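Ticket 828 – Small square box on the white table, sits crooked and gets lost
Opened by: front room desk
Status: waiting on reply
Last update: 29/11/2022

Hello again, and thank you for being so patient with me on the last ticket, which I know went on longer than anyone wanted.

I'm writing about the little black box with the white rounded outline on top and the two dots in it. We have had it since August, when it came in the Trikcombe order along with the Ziltier table mats (lovely mats, by the way, no complaints at all). It lives on the white table, near the middle, and the trouble is that it won't stay put. By the end of a day it has crept over toward the edge, and twice now I have found it on the floor. The table is perfectly flat as far as I can tell – I laid a level on it both ways.

What I have tried so far:

Wiped the tabletop with warm water and a drop of dish soap, then dried it. The smudges came up a little, the box still wandered.

Wiped the bottom of the box with a dry cloth. It felt a bit slick to me, but I have no other one to compare it with.

Put a square of Kwak grip liner under it. This held very well, but the liner showed all the way around and left a tacky patch on the white finish that took me most of a lunch break to get off. I won't be doing that again.

Tried two of the clear stick-on feet from the Tekix sheet, one at the front and one at the back. It rocked. I suspect it needs four, and I only had the two left.

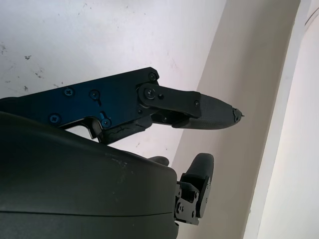
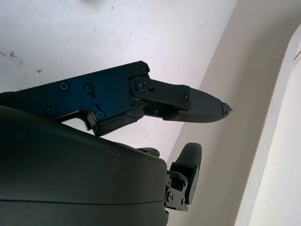

Table with the box on it:
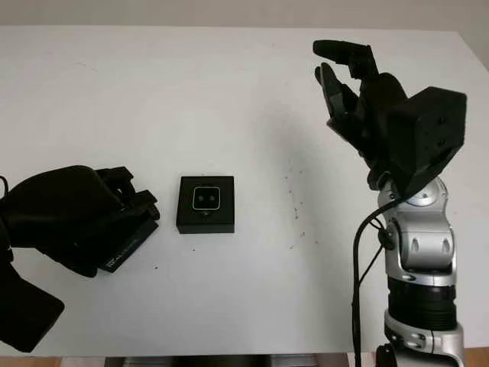 I should say I'm not after a refund. It's a handsome little thing with its glossy finish, and people do smile at the two dots, so I'd like to keep it right where it is. What I'm hoping for is the proper feet, if such a thing exists. The parts list shows item 324, soft feet, low, and item 104, soft feet, tall, and I can't work out from the page which ones would suit a box this size. My guess is the low ones, but I guessed wrong on the liner.

If you do send some, could you let me know whether they peel off cleanly from a white matte top? I have about an inch of the old sheet's backing here with the cleaning directions on it, and the rest went out with the trash before I thought to read it.

I'll leave the box bare on the table until I hear from you, and check on it at closing time.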